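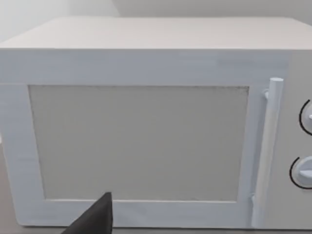

The microwave door, as the left wrist camera sees it in the simulator.

The door was still closed at eleven in the evening, and Sawsan Awwad had stopped drinking her tea.

"Run 179," said Abhishek from the other desk. He did not ask. He could read it on her screen.

"Run 179," she said.

The planner was called Histo, and it was her planner. She had written the first lines of it in a kitchen in December, with her coat on. Now it belonged to Tekix, like the chairs and the coffee, and in the morning Samira Chidiac would come to see it open one door.

Sawsan started the run again from the saved state. The gripper came up near the lower left corner of the glass and waited there. In the log the planner wrote the same sentence that it always wrote: no path to handle.

"The handle is on the right side," Abhishek said. "Why does it go to the left?"

"It thinks the left is better."

"Did you ask it why?"

She laughed, but a minute later she opened the cost map, and this was a kind of asking. The map was drawn in blue and red over the door. The window was blue, which meant free and cheap. The long white handle was red from the top to the bottom. For Histo, the handle was a wall.

She looked at it for a long time. Then she remembered Mitiku Berhe, who had left the company in the spring, and who had put a rule into the collision checker after a bad week with a refrigerator. Every thin vertical object gets a margin of 50 millimeters. He had written a comment beside it: sorry, remove later.

"Mitiku," she said.

"What about him?"

"He is still working here."

She found the rule at line 495. She did not remove it. She wrote a small exception under it, so that the fingers could touch the part they were asked to grasp, and she left his comment in its place. Her hands were a little cold. She typed one word wrong, corrected it, and saved the file.

Abhishek brought his chair close to hers. The wheels made a noise on the floor.

"If it works, will you tell Samira that it was one line?"

"It was eight lines."

"Eight lines, then."

"I will tell her it was difficult," said Sawsan.

She pressed the key. On the cost map the red went away from the handle, first at the top, then all the way down, and the planner began to write a sentence that she had not read before.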